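Ridby Chores: README

453 views | 2 comments | Share

Ridby Chores is our open collection of recordings for one stubborn question: can a machine do the small jobs around a home or a shop floor yet? We're really excited about how far it has come (and a bit humbled, too!). Each session was recorded with hand-held grippers, indoors, at ordinary tables and counters.

The first release covers clearing, sorting, wiping and putting things back. Sessions run up to 60 minutes, and every one has a plain-text log with the task name and the start time. 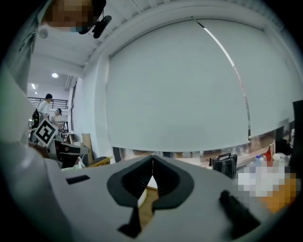 Can a robot trained on this clear a kitchen table by itself?

Sometimes, if the dishes are sturdy and spaced well apart. Stacked bowls and thin glasses still trip up our best model, and folding a towel is a coin flip.

Known gaps: very little laundry, no stairs, and only two kinds of sponge. Ximeng Jiang is adding drawers and cupboard doors in November, which we can't wait to try!

Faces are pixelated throughout. Please keep them that way in anything you build or share.

Bug reports and odd failures are very welcome. Send them to Bjarke Zoëga with the session name.

Contact: Ridby team | © Ridby | Back to top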